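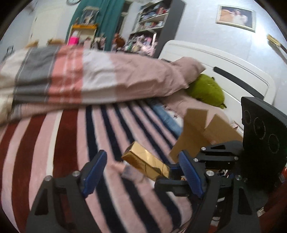

Bedroom with a striped bed

Trindstead is a planned residential development on the eastern side of Pidomdale, built on land that had been a turkey farm and, before that, a less successful turkey farm. It contains 647 homes, of which 522 are detached houses and the rest townhouses. Residents generally say they live in Pidomdale, except when selling, when they live in Trindstead.

Name
The developer, Ikance, chose the name before it had chosen the site. Early sales brochures described it as "an old word for a gathering of paths." No source was given for this, and the land had one path, leading to the turkeys.

History
Ikance bought the farm after an earlier plan for a golf course stalled over drainage. The first plan called for larger lots and a lake. The town planning board asked for more homes and less lake, and the final version kept a retention pond, which appears on the official map as Lake Trindstead. It is fenced.

Construction took place in four phases, numbered One, Two, Two-B and Three. The first buyers moved in during May, when the roads had been paved but not named, and for several weeks deliveries were directed by lot number. The streets were later named after trees. Most of those trees do not grow in the area, and Cypress Court has maples.

Layout and homes
The development is arranged around Sinaga Avenue, a curved main road with a landscaped median. Side streets end in cul-de-sacs, so that two houses sharing a back fence may be a considerable drive apart. A pedestrian cut-through between Phases One and Two was added after residents made one themselves.

Buyers were offered five floor plans, each available in a mirrored version and counted by the sales office as ten. All have an attached garage and a primary bedroom described as a suite. The largest plan, the Sinaga, has just over 3,000 square feet of living space and a room labeled "flex" that is mostly used for exercise equipment and boxes.

Governance
A homeowners association maintains the median, the pond fence and the clubhouse. Monthly dues were set at $75 when the first homes closed. The association's rules on exterior paint permit nine colors, six of them beige. A proposal to add a green was discussed over three annual meetings and adopted for front doors only.

Transportation
A bus route to central Pidomdale stops at the north entrance on weekdays. The south entrance has a shelter and a bench but no bus.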